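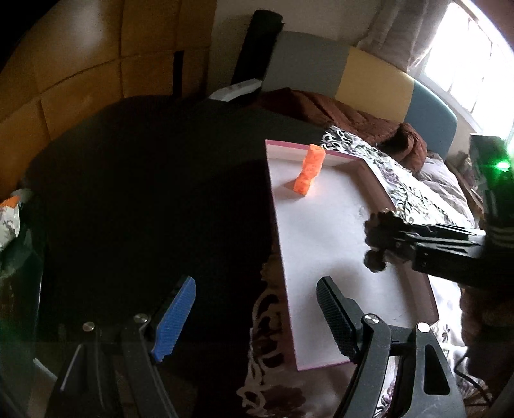

Figure 1. Hand-held gripper open over a shallow white tray, with an orange block near the far left corner. A second gripper reaches in from the right.

Unit 4: Collecting demonstrations by hand

Reading for this unit: Truter handout, sections 1 and 2. Bring your lab notebook.

There are two common ways to show a robot a task. In remote control (teleoperation), a person drives a real arm through a leader arm, a joystick or a headset, and the arm's own sensors record what happens. With a hand-held gripper, the person carries the tool and does the task directly. A camera on the tool records the view, and the motion of the tool is worked out afterward.

Remote control gives you joint angles that the robot can certainly reach, because it reached them. It is slow, and most people need practice before their motions look smooth. Hand-held collection is faster and can be done in ordinary rooms. The cost is that a person can easily make a motion the arm can't copy. Watch your wrist angle and your speed.

What the camera sees

In Figure 1 both fingers of the near gripper are in view, with the pads facing each other across a wide gap. This matters for training. The policy gets the same view when the tool is mounted on an arm, so the fingers should look the same in both cases. If you change a pad or bump the camera, stop and redo the calibration.

Note also the light. The tray floor is bright and the dark blanket around it is in deep shadow. Daylight from a window changes over a session. Keep some of that variation in the data, but throw out any episode where the object can't be made out against the background.

Two-tool episodes

With two grippers, each tool has its own camera and its own log. Both logs must share a clock. Start both recorders, bring the tools into each other's view, and close each gripper once before beginning. The closing motion gives you a mark to check the alignment against later.

Decide before recording which hand does what. If one person picks with the left and the next picks with the right, the policy may learn to hesitate between them.

Lab 4

Work in pairs. The task is to pick up one block and set it down at the opposite end of a tray. Use the Festovar grippers from the cabinet and the Cledex logging software on the lab machines.

Record 80 episodes per pair. Move the block to a new starting spot each time, and stand it up in some episodes and lay it flat in others. Keep each episode under 16 seconds. Hold still for a moment at the start and at the end.

Label failed grasps as failed. Don't delete them. A drop followed by a clean second try is worth keeping, but mark it as a recovery.

Last February's class turned in 283 usable episodes. Of the rejected ones, 13 had a clock mismatch, which the closing check would have caught.

Hand in: the logs, the label file and one page on what you changed between episodes. For next time, read Rätsep, chapter 3, on matching tool motion to arm limits.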